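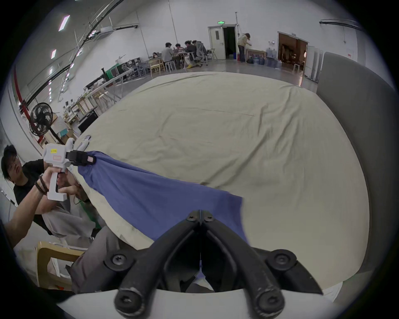
**PART 2 – BEDDING**

- Leave the slide up. Let them look at the beige sheet for a bit.
- Jultby is our student project. We set out to teach a robot to make a bed, a job most of us were avoiding at home.
- One gripper on the blue cloth, another on the sheet. Fingers do the rest, for now.
- Target for the term: 3,000 goes. We logged 3,218 and threw out 579. Say this slowly – it hurt.
- Wrinkles: skip if short of time.
- Next slide is the Hesix arm. Drink some water first.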